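Walking after supper, and what my numbers did

September 21, 2020

My doctor back in June was very kind about it, but she did use the word "prediabetes," and I drove home feeling about a hundred years old. My husband Brunello had the kettle on when I came in and we sat there a good long while, not saying much. Then he said, "Well, Loredana, shall we go for a walk?" And that's how it started, really.
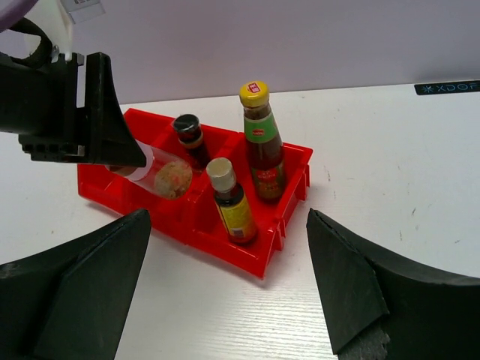 We do 2 miles most evenings, out past the Galli bakery (closed by then, thank goodness!) and down to the water at Prarkport. I was slow at first – so slow that a lady with a very old dachshund passed us on the hill. My knees complained the whole first month. I bought better shoes and tried some stretches before bed, and little by little the knees quieted down.

The food part has been harder for me. I grew up on bread, and I still love it, so I have one slice at lunch and I sit down to eat it properly, with butter. Supper is mostly beans, greens and fish, and Brunello has learned to make a lentil soup that I would honestly serve to company. 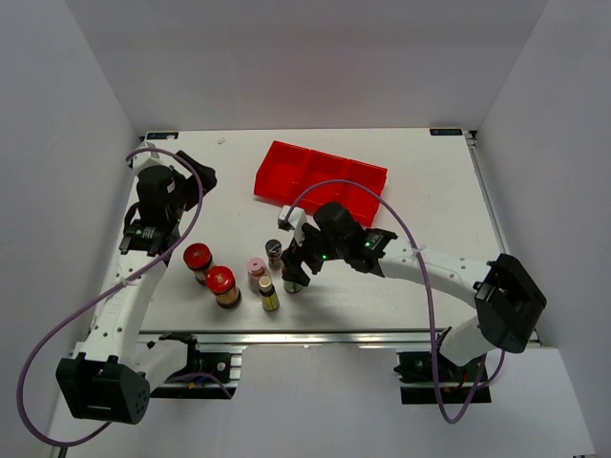
White tabletop with a white robotic arm at each front corner.

I check my sugar in the morning now and write it in a little green notebook. The worst day so far was 143, after my cousin's birthday, and I was cross with myself until lunchtime. Last Thursday it was 84 and I called my sister to tell her, as if I'd won something.

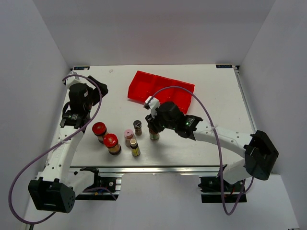
Please do talk to your own doctor before you change anything, especially if you take medicine for it. I'm 59 and lucky enough to have caught mine early, and what suits me may not suit you at all. I go back for my blood work next month, and I'll post the soup recipe as soon as Brunello agrees to measure things.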